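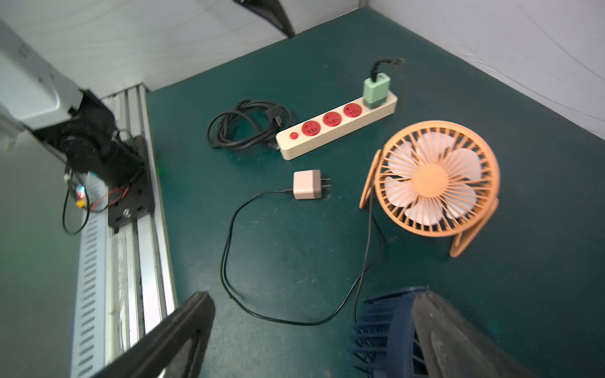
Notebook 3, p. 233

Saturday, August 2, 2025
Zavside cell, teal table

Went over the bench rules with Kirsty Whiteley before starting the cord-and-plug work. The version taped up at Birkett dates from March and was written for blocks and cups. It says nothing on cables. Notes toward a new version below.

Layout for today: cream power strip in the middle, set on a diagonal, pale green adapter in the last position. Coiled black cable to the left of it, pink charger below with its prongs facing right, orange fan face up.

Rules as we want them:

1. Nothing on the table is connected to mains. The strip is a prop. Its plug stays on the table where both the operator and the wrist view can see it. If the plug can't be seen, stop and find it.

2. Any cord with a damaged or frayed-looking end gets tagged and never goes into a live outlet again, here or upstairs. The short cord on the green adapter looks that way to me. Tag it.

3. Loose cable stays clear of the rail and the arm base. The charger cable loops a long way left before it comes back toward the fan. Kirsty would allow that, I would shorten it. Left open.

4. No gripping a fan by the grille. Stand or support arm only, lowest force setting.

5. Check the arm's own wiring before power-up. Red and black leads and the small yellow connector, by eye, then a light tug with the supply off. I want this on the sheet with initials.

6. Hands out past the white walls before the arm is enabled – the person at the stop button calls it, no one else.

Denise Dobson asked whether rule 1 covers battery items. Wrote "mains" for now. Batteries need their own line and I don't have wording I like.

Hukari run sheet 577 still has the old text on the back. Use up the copies or bin them? Bin them.

To do: 2 new tags from the Zatthorpe drawer, retype the sheet, send to Denise before the next session.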